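Prernetti Reading Circle Notes

Overview

Prernetti is a collection of written notes from teacher book clubs. Each record is one participant's response to one chapter of a book on classroom practice. The notes were typed by the participants themselves, in a shared form, between club meetings. The collection was put together by Olteck to study how teachers talk about changing their lessons after reading.

What is in it

The release covers 17 clubs. Each club read 2 books over a school year and met online in the evening. Clubs were made up of elementary, middle and high school teachers, plus a few school librarians and instructional coaches.

notes.csv has one row per note
clubs.csv has one row per club
prompts.txt has the discussion prompts sent out before each meeting

Fields in notes.csv

note_id: unique within the release
club_id: matches clubs.csv
book: A or B
chapter: as numbered in the print edition
grade_band: elementary, middle, high or other
text: the note as typed, after name removal
tried_it: yes, no or blank

The tried_it field is self-reported. Blank means the question was skipped and should not be read as no. Two clubs under the Saavedra program used an older form without this field, so it is blank for all of their rows.

Cleaning

Names of students, staff and schools were replaced with tags such as [STUDENT] and [SCHOOL]. Spelling was left alone. Notes shorter than 6 words were dropped. Quoted passages longer than 100 words were cut and marked [QUOTE]. Page numbers were kept where the writer gave them.

Known problems

Chapter numbers for book B are off by one in the Orngate clubs, which counted the introduction as chapter 1. We have not corrected this in the file. Some participants pasted the same note into more than one chapter. High school teachers wrote less than the other groups, and science and math are thinly covered. 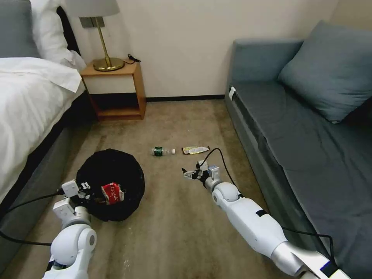 Bed, nightstand and brass-based lamp in a carpeted room.

Use

The notes may be used for research and for planning professional development. Please do not use them to rate individual teachers or to try to identify a club. If you quote a note in a paper or a slide deck, give the note_id.

Changes

December: added grade_band, fixed broken line endings in prompts.txt, removed duplicate rows with the same note_id.

Corrections can be sent through the issue tracker. Include the note_id and the field that looks wrong.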